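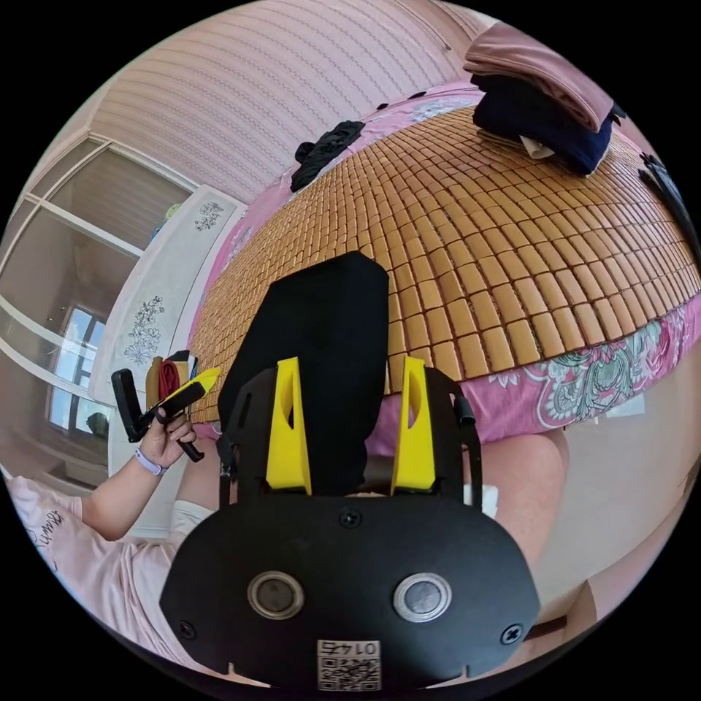 Folding clothes on a bamboo tile mat: leave it on the bed or take it off?

pinkwall_priya
So we've had one of those bamboo tile mats on the bed since the hot weather started and I love sleeping on it, no complaints there. But the bed is also my only real folding surface (the room is small, the wardrobe takes up one side and the bed takes up the rest) and I can't decide if the mat makes folding better or worse. Right now I just leave it on over the pink sheet and pile everything up at one end. Mauve on top of navy, if anyone is keeping score.

The good part is that it's flat. Like properly flat, nothing sinks into it the way it does on a duvet. The bad part is the little tiles. I'm convinced thin tops pick up the pattern if I press down while smoothing. Does anybody else fold on theirs? Do you roll it up first? Rolling it up is a two-person job at our house and I'm usually the only person interested.

Nukholm
I fold on mine and have for years. Best folding surface I've owned, and that includes an actual table. Sleeves stay where you put them.

The tile marks come out as soon as you hang the thing up or put it on, so I wouldn't lose sleep over it.

driftwood_dee
Have to disagree with Nukholm about the marks. On jersey, sure, gone in minutes. On linen, no way. I put a linen shirt face down on mine and leaned on it with my whole forearm and had little bricks across the back all morning. I take mine off for laundry now. It folds in thirds if you go along the cords and not across them, and then you can do it alone, Priya, just walk it over in stages.

My other gripe is snagging. Mine is getting old and the corners of a few tiles have lifted and they will absolutely grab a loose thread.

Nukholm
Well that's a worn out mat, that's a different problem. Run an old pair of tights over it, find the rough tiles, hit them with fine sandpaper. I do mine every October before it goes away.

driftwood_dee
I have sandpapered. It's a good tip, and I'm still not folding linen on it.

pinkwall_priya
Tights! Okay, stealing that.

No linen in this house so maybe I'm safe. It's mostly T-shirts and cotton stuff and a truly silly amount of black. I keep the colored stack over on the side and do the black things last because they show every bit of lint. Here's the mat from the other side, mid pile. 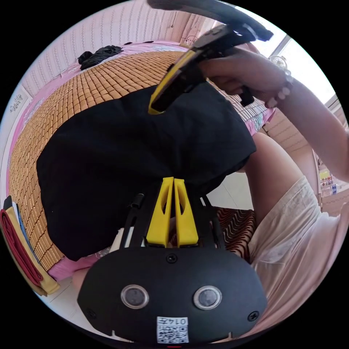
Black cloth over the bamboo, window side of the room, one more black thing still crumpled at the back

Lorenz Widmer
Nice bright window, I'm jealous. I fold in a hallway.

Question about the black ones. When they hang down in a big soft lump like that, do you lay them out again before you fold or do you fold in the air? My wife folds in the air and hers come out better than mine and it drives me crazy.

pinkwall_priya
Lay them out, always! I drop the whole thing on the mat, pull the shoulders straight, then sides in, then up from the bottom. I've tried the in the air thing from videos and I end up with a scarf.

tallboy_ted
Air folder here. It's all in the pinch, you grab one shoulder and the middle of the same side. For big black shirts though I put them down too, because I can't tell the front from the back until I find the label.

Also can I gently argue for a folding board? Mine cost me 24 bucks and I did 40 shirts in one go after we moved. Every one the same width. It would sit really well on a hard mat like that, too.

Masitz
I hate the board. Sorry Ted. I had one and it took longer to get it out from behind the door than to fold the laundry. It went to my sister, who also hates it.

tallboy_ted
That's a storage problem, not a board problem!

driftwood_dee
Every thread ends up at the board.

Masitz
Back to the mat. Priya, how do you keep it from sliding? Mine creeps toward the foot of the bed every time I lean on it, and if I've got a stack on it the stack goes too.

pinkwall_priya
It moves a bit, yeah. What helps is starting my stack close to where I'm standing so I'm not stretching across. And I stopped using the slippery bottom sheet under it. The paisley one is plain cotton and it grips way better than the satiny one I had before.

Nukholm
Cotton sheet is the answer. Or a strip of that rubbery drawer liner under the two far corners. I cut mine 35 inches long and it hasn't budged.

Lorenz Widmer
Won't the liner mark the sheet? I had some that went sticky in the heat and left a yellow line.

Nukholm
Mine hasn't, but I pull it out at bedtime. If yours went sticky I'd throw it away.

pinkwall_priya
Right, so the plan is: tights test this evening, mat stays on for cotton, and if I ever buy a linen shirt I'll come back and apologize to Dee. I might try Ted's pinch thing on one of the old shirts. Nearly all the black stuff is going on the same shelf anyway so it's not like it has to be perfect.

Does anyone fold straight into shelf order, by the way? I do a pile by color and then I stand at the wardrobe splitting it up again by person, and there must be a smarter way.

driftwood_dee
By person first, then don't care about color. Separate piles from the very start. You'll need the whole bed, mat or no mat.

tallboy_ted
Same as Dee, except socks get their own pile, and that pile stays there until someone needs socks.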